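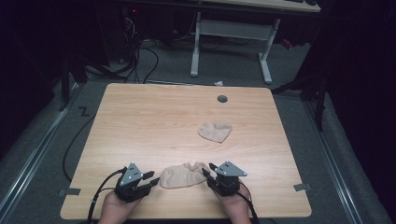 Can a company's gift to the flood fund be set aside for one street or one family?

A company can set its gift aside for a street, a neighborhood or a kind of help, but not for a family it picks by name. The fund decides which households get help, using the same form for everyone.

That came up in several replies on the list, so I put it first. The rest of this message goes through the other points in the order they were asked. The original message is quoted in pieces so you can see what I am replying to. I left out the parts about parking at the distribution, which were settled in the other thread.

On 2nd March a list member wrote:

> I work at Dero and we were told at a staff meeting that the
> company had given 3000 dollars to the Clolville flood fund.
> I was glad to hear it. What I would like to know is where it
> went. The notice on the break room wall says "for families
> affected by the February flooding" and nothing else.

The Dero check came in as one payment and the full amount went into the household help account. None of it went to office costs. The fund keeps two accounts, one for household help and one for running expenses, and a gift goes into household help unless the giver says otherwise in writing. Dero did not say otherwise.

The first use of the household account was grocery cards. There were 94 households on the approved list when the cards went out, and each got one card for 40 dollars. The Dero money did not cover all of them. The rest was made up from individual gifts, mostly the ones dropped off at the Bagheri store on Mill Street and the ones mailed in after the church supper.

The receipt for the Dero check was mailed to the company's main office, so people at the plant may not have seen it. If you want a copy for the break room, ask the main office first. If they can't find it, have them write to the fund's mailing address and we will send another. We do not send a company's receipt to an individual employee, even one who works there, unless the company asks us to.

> Second, some of us gave through the payroll form as well. Is
> that part of the 3000 or is it on top of it? Nobody in our
> department could say. If it is part of it then I think the
> notice should say so, as it makes it sound like the company
> gave the whole thing.

It is on top of it. The check we have from Dero is marked as a company gift. Payroll gifts come to us separately and later, after the pay period closes, and they had not arrived when I wrote this. They will be listed on their own line in the spring report under "employees of Dero."

If you gave on the payroll form, your pay stub is your record. The fund does not get a list of who gave what through payroll. We get one total. That means we can't write individual thank-you notes for those gifts, and I am sorry about that, as a couple of people have asked why they didn't get one. If you need something for your taxes, keep the pay stub together with the form you signed.

> Third, my neighbor works at Clesonar and says they are
> matching whatever their people give. Is that right, and can
> someone who doesn't work there have a gift matched?

Clesonar is matching gifts from its own employees and its retirees. Gifts from anyone else are not matched. The match is dollar for dollar, and it is paid once, after the campaign closes. We don't have that money yet and have not spent against it.

To be matched, the gift has to be made by the employee or retiree in his or her own name. Please do not hand cash to a friend at Clesonar and ask that person to give it as their own. Two people wrote to me off the list asking if this was all right. It isn't. The company asks each giver to sign a line on the form stating that the money is theirs, and you would be asking your friend to sign something that isn't so. Give it directly to the fund and it will do just as much good for the household that gets it.

A married couple where one works at Clesonar can give from a joint checking account and have the whole gift matched. I asked the company about that and this was their answer. The employee's name has to be on the form.

> Last thing. There is a lot of stuff piling up at the old feed
> store. Clothes, dishes, a crib. I dropped off two bags myself.
> Are the companies giving goods too or only money? And is
> anybody still taking goods? I was told there was no room left.

Goods first. The feed store is full and has stopped taking clothing and dishes. Please don't leave bags outside the door. It rained on the last lot and most of it had to be thrown out, and the fund paid the dump fee from the running expenses account. Bedding in its original package is still wanted, and so are working space heaters, box fans and dehumidifiers. Bring them during open hours and someone will write you a slip.

The slip says what you brought. It doesn't say what it is worth. You set the value yourself for your own records. We have been asked to fill in amounts and we won't do it, for companies or for anyone else.

As for the companies, Bagheri has given goods. They sent cleaning supplies from the store: bleach, contractor bags, mops, rubber gloves and push brooms. Those went out the same week to the low end of River Road and to the trailer lots behind the school. Bagheri has also let us keep a collection jar at each register and has asked for nothing in return except that we pick up the jars before closing. There has been some talk on this list that the store raised its price on bleach during the flooding. I looked at my own receipts and the price was the same before and after. If you have a receipt that shows something different, take it up with the store, please, and not here.

Clesonar offered the use of a truck and a driver. We used it to move the heavy things out of the feed store basement. They have said we can have it again when the weather is better and people start replacing furniture. Dero has given money only, and that is fine. Money is easier for us to use than almost anything else at this point.

Now back to the question at the top, about setting gifts aside. A manager at one of the smaller shops in town, which has not given yet, wants its gift to go to an employee whose house took water. I understand wanting to do that, and there is nothing to stop the shop from helping the employee directly. It would have to do that through its own payroll or its own books and get its own advice on how to report it. It can't be run through the fund. If the fund took money from an employer and passed it to a person the employer chose, it would no longer be a gift to the fund, and we could not write a receipt for it.

The employee can apply to us like anybody else. The form is two pages. It asks for the address, how many people live there, whether you own or rent, what was damaged and whether you have insurance that will pay any of it. Bring something with the address on it. A utility bill is fine. Photos of the damage help but are not required, and people who have already hauled everything to the curb should still apply. Having insurance does not rule you out. Having a steady job doesn't either.

A few people have written that renters were told they could not apply. I don't know who told them that. Renters can apply for anything except building repairs, which are up to the landlord. If you know a renter who was turned away, have them come back and ask for the form.

On what comes next, the grocery cards are done and there won't be a second round of them. The next money is for furnaces and water heaters. Those are paid straight to the contractor after the work is finished, and the household signs off on it. We need a written estimate before we can say how much we can pay, and the estimate has to be from a licensed contractor. Please get the estimate before the work starts. We have had one case where the work was done first and the bill was much higher than it should have been, and there wasn't much we could do about it.

The report with all of this in it will be posted to the list and put up at the library and the post office. Company gifts will be listed by company with the amount, unless the company asked to be left off. None has so far. Individual gifts will be shown as a total with no names. Households that got help will not be named anywhere, and I would ask people not to guess at them on the list either. One message earlier in the thread did that and it has been taken out of the archive at the family's request.

If your employer is thinking about giving and has questions about the paperwork, have them write to the fund's address at the bottom of the flyer. A letter is better than a phone call for this, as the phone is mostly being used by households. Checks should be made out to Clolville Flood Fund with "household help" on the memo line.

I will be away from email for a few days after this goes out. Questions about goods can go to the feed store during open hours. Anything about the payroll form has to go to your own payroll office, as we don't have copies of it.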